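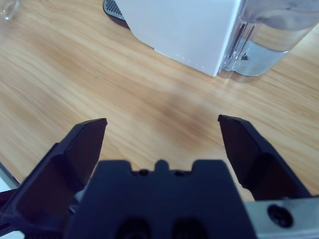 Short Fiction

Tare Weight

The arm at station 3 was installed in May, and by the end of the month the drinks log had 2,424 entries. Before May there was no drinks log. People at Cernen got up, filled a glass and went back to their desks.

Ronaldo Magalhães maintained the log. His title was service lead, and until the spring he had run the canteen counter with two other people. One had moved to the warehouse in Hondisov. The other had taken the payment. Magalhães was given a laptop, a stool and a binder from Tridden, the integrator, with a tab for each fault code.

The task was defined in the binder as follows. Approach table. Locate glass. Close on glass. Carry to dispenser. Fill. Return. The fingers opened to the same width every time, whatever they were going to pick up. A fault was any cycle a person had to finish. Magalhães finished them and entered his initials.

He noticed that the staff had changed how they put things down. They used to leave glasses wherever a conversation ended. Now they left them toward the left of the table, upright, clear of the dispenser. The binder did not ask for this. Fault 12, glass not found, fell by half, and Tridden's monthly report credited the new firmware.

Kuroda from accounts still came at 10:40. She had come at 10:40 for six years, and at the counter she had talked about her mother's hip, the parking, and a dog she was thinking of getting. Now she set down her glass and stood beside his stool while the arm went out over the wood.

"Is it slow today?" she said.

"Same cycle time."

"It looks slow."

He checked. It was the same to the tenth of a second. He told her so, and she nodded and watched the fingers.

"Did you get the dog?" he said.

"In March."

He had the cycle counter open in front of him. The service contract called for an inspection at 3,000, after which the arm would be rated to run without an attendant. The current rate put that in the second week of the next month. Kuroda read the number over his shoulder.

"What happens at three thousand?"

"They check the grip pads."

The arm stopped above the table. Fault 12. Her glass was on the far side of the mark, and he had not seen her move it. He got up, filled it by hand, gave it to her and typed his initials.

"What's his name?" he said.

"Her name," said Kuroda, and pulled over a chair.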